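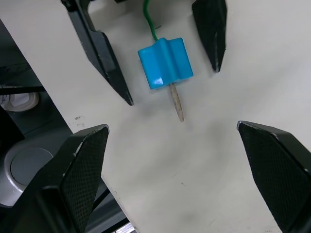

Zistport support came back within the hour: have you tried the handover with the mesh pads off, and which side is meant to let go first? Fair questions both, so I've put everything I know in this ticket.

Setup is two arms, facing each other. The far one has the older plain fingers, the near one has the wider Tumau fingers with the diamond-pattern pads. The job is a handover of the blue block with the stick underneath. Controller is the Rivum on both, wrist camera on the near arm only.

What goes wrong: the near gripper stops short on closing and reports "object held" when it has nothing. It doesn't do it every time, which is driving me up the wall!

Tried so far:

Dropped the closing force from 840 to 600 in the controller settings (it's a raw value, don't ask me what the unit is). No change.

Swapped the two finger cables over. No change, swapped them back.

Took the pads off, as asked. The false "held" went away completely – but then the block twisted as soon as the stick brushed anything, so I can't leave it like that.

Pads back on, closing delay set to 2 seconds. Better, still fails now and then.

To answer the other bit, the far side lets go first, after the near side says it has hold. So a false "held" means a dropped block.

Next up I'm borrowing the thinner Tiwari pads and doing more than 5 runs with each set before I touch any settings. Please keep this open till then.

Status: waiting on customer (me, sorry)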